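3. 수납 상자의 형태와 정리 행동

3.1. 조사 대상과 분류 기준

본 절에서는 가정 내 소형 수납 상자가 작업면 위에서 어떠한 방식으로 놓이고 사용되는지를 검토한다. 앞 절에서 논의한 붙박이 수납과 달리, 탁상용 상자는 위치가 고정되어 있지 않으며 사용자가 필요에 따라 옮기거나 방향을 바꿀 수 있다. 이러한 가변성은 정리 행동을 분석할 때 변수로 다루어야 하나, 기존 연구에서는 상자의 용량과 개수만을 기록한 경우가 많았다.

분석 자료는 연구진이 수집한 정리 행위 기록 2,572건이다. 각 기록은 물건 하나를 꺼내거나 넣는 행위를 한 단위로 하며, 상자의 재질, 전면의 처리 방식, 손잡이의 형태, 작업면에서의 위치를 함께 부호화하였다. 상자의 재질은 목재, 금속, 직물, 합성수지로 구분하였고, 전면은 도장 여부에 따라 다시 나누었다. 부호화 지침은 부록 A에 수록하였다.

전면의 도장은 두 가지 측면에서 검토할 필요가 있다. 첫째는 식별의 문제이다. 나머지 면을 목재 그대로 두고 전면에만 채도가 높은 색을 입힌 상자는 사용자가 어느 쪽에서 접근해야 하는지를 별도의 표지 없이 알려 준다. 둘째는 손잡이와의 대비이다. 도장된 면에 도장하지 않은 목재 손잡이를 부착하면 손이 닿아야 할 지점이 배경색과 분리되어 드러난다. 본 연구에서는 이와 같은 조합을 '대비형 전면'으로 칭한다.

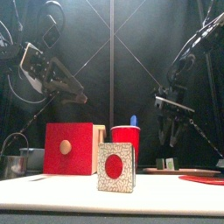
그림 3. 대비형 전면의 목재 상자. 붉게 칠한 앞면의 중앙 부근에 밝은 색의 둥근 목재 손잡이가 있으며, 오른쪽 측면은 도장하지 않았다.

대비형 전면을 갖춘 상자는 단색 상자에 비해 방향이 일정하게 유지되는 경향을 보였다. 사용자가 상자를 옮긴 뒤 다시 내려놓을 때 손잡이가 있는 면을 자신 쪽으로 돌려놓는 행동이 되풀이하여 기록되었다. 반면 모든 면의 색이 같은 상자에서는 옆면이나 뒷면이 사용자를 향한 채로 방치되는 사례가 확인되었으며, 이 경우 다음 사용 시 상자를 돌리는 동작이 추가되었다. 이 동작은 그 자체로는 짧으나, 한 손에 물건을 든 상태에서 이루어질 때에는 물건을 일단 작업면에 내려놓는 단계를 수반하였다.

3.2. 작업면에서의 위치

상자의 위치는 작업면을 앞쪽, 중간, 뒤쪽의 세 구역으로 나누어 기록하였다. 작업면의 깊이가 400mm에 미치지 못하는 경우에는 중간 구역을 별도로 두지 않았다. 자료에 포함된 작업면은 도장 목재와 적층판이 대부분이었고, 일부 가구에서는 Dekton 상판을 사용하고 있었다. 상판 재질에 따른 위치의 차이는 뚜렷하지 않았으므로 이하의 분석에서는 이를 구분하지 않는다.

부피가 큰 상자는 뒤쪽 구역에 놓이는 경우가 많았다. 이는 앞쪽에 작업 공간을 확보하려는 배치로 해석할 수 있으나, 손잡이를 당겨 여는 상자에서는 전면에 일정한 여유 공간이 필요하다는 점도 함께 고려하여야 한다. 연구진은 서랍이나 문이 열리는 방향으로 200mm의 공간을 기준값으로 설정하고, 이 공간 안에 다른 물건이 놓여 있는지를 확인하였다. 기준 공간이 비어 있는 경우에는 한 손으로 여는 행위가 주로 나타났고, 물건이 있는 경우에는 먼저 그것을 옆으로 미는 행위가 선행하였다.

옆으로 밀린 물건은 원래의 자리로 돌아오지 않는 때가 많았다. 사용자는 상자를 닫은 뒤에도 밀어 둔 물건을 그대로 두었으며, 이에 따라 상자 좌우의 공간이 점차 임시 보관 장소로 바뀌었다. Oltetti의 사례 가구에서는 필기구와 영수증이, Nundier의 사례 가구에서는 소형 주방용품이 이러한 방식으로 누적되었다. 두 경우 모두 상자 내부에는 여유 공간이 남아 있었다.

3.3. 구조의 개방성과 내용물의 확인

측면이나 윗면이 살대 또는 틀로 이루어진 상자는 내용물의 일부를 외부에서 확인할 수 있다는 점에서 밀폐된 상자와 구별된다. 다만 개방된 정도는 상자마다 차이가 크므로, 본 연구에서는 사용자가 앉은 자세에서 내용물을 식별할 수 있는지를 기준으로 개방형과 폐쇄형을 구분하였다. 두 유형의 중간에 해당하는 상자는 부호화 담당자 간 합의를 거쳐 분류하였다.

개방형 상자에서는 손잡이를 잡기 전에 시선이 측면에 머무는 행동이 관찰되었다. 사용자는 찾는 물건이 있는지를 먼저 확인하고, 없다고 판단하면 상자를 열지 않았다. 폐쇄형 상자에서는 확인을 위하여 열었다가 곧바로 닫는 행위가 더 자주 기록되었다. 이 결과는 Eglītis 분류안에서 제시한 '탐색형 개폐'의 정의와 대체로 부합하나, 동 분류안은 선반형 가구를 대상으로 작성된 것이므로 탁상용 상자에 그대로 적용하는 데에는 제약이 있다.

또한 개방형 상자에는 크기가 일정한 물건이, 폐쇄형 상자에는 크기와 용도가 서로 다른 물건이 담기는 경향이 있었다. 살대 사이로 빠질 수 있는 작은 물건은 별도의 봉투나 작은 통에 담아 넣는 경우가 있었으며, 이러한 이중 수납은 꺼내는 데 필요한 동작의 수를 늘렸다. 이중 수납이 이루어진 기록은 4절의 소요 시간 비교에서 별도의 집단으로 다룬다.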